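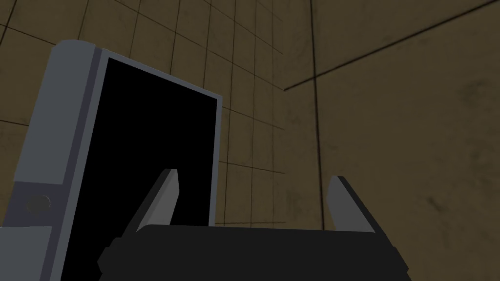 Je suis rentrée de la journée portes ouvertes de Namix avec un carnet plein d'astuces pour la cuisine, et je ne m'y attendais pas du tout ! On y présentait des robots ménagers, les vrais, ceux à bras et à pince, et une bonne partie de la matinée se passait sur simulateur. Lilian Nyamweya, qui menait la démonstration, nous a montré une pièce virtuelle aux murs carrelés brun olive, avec des taches sombres un peu partout, et la pince aux doigts gris grande ouverte devant un appareil à écran noir. J'ai tout de suite pensé à ma crédence !

Ranger pour une pince
Pour qu'un robot attrape bien un objet, il faut de la place de chaque côté. Eh bien, pour nos mains, c'est pareil. J'ai laissé 7 cm entre les bocaux de l'étagère du haut et je n'en fais plus tomber un seul. Les couvercles, je les range debout, dans un vieux porte-courrier – ils se prennent d'une main, même avec une casserole dans l'autre.

Le carrelage taché
Une visiteuse m'a donné sa recette pendant la pause : 40 g de cristaux de soude dans 700 ml d'eau chaude, des gants, une éponge douce. On passe de bas en haut pour éviter les coulures, on laisse agir quelques minutes, on rince bien. Pas sur l'aluminium ni sur la pierre naturelle ! Pour les joints, une vieille brosse à dents suffit.

Les écrans en cuisine
Tablette, balance, minuterie : chiffon microfibre à peine humide, appareil éteint, et jamais de produit pulvérisé directement dessus. Je pose ma tablette loin de la plaque, légèrement inclinée, et je lis mes recettes sans me pencher.

L'après-midi, nous étions 22 à l'atelier Uka, où chacun pouvait piloter la pince à l'écran. J'ai raté mes trois premiers essais et j'ai adoré ça. La prochaine visite a lieu en mars, pensez à apporter un carnet – et un pull, le hall est glacial.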